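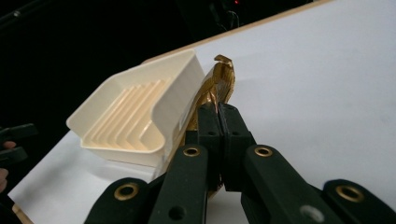

**Figure 4.1** A ridged plastic soap dish and a piece of crumpled gold foil.

# Chapter 4: Surfaces and Light

Pick up the nearest piece of foil and crush it. You've just made dozens of tiny mirrors, each facing its own way! Look at the foil in Figure 4.1: bright yellow on some folds, amber and brown in the creases, yet it's all one material.

Now look at the floor of the soap dish. The shading there is much softer, and it follows the ridges in an orderly way. Why do two shiny things treat light so differently?

I love this question, and we'll spend the whole chapter on it. You'll need a lamp, a soap dish and a sheet of kitchen foil. Start with Activity 4A, adapted from Yiran Qiu's classroom notes, and draw what you see before you read on.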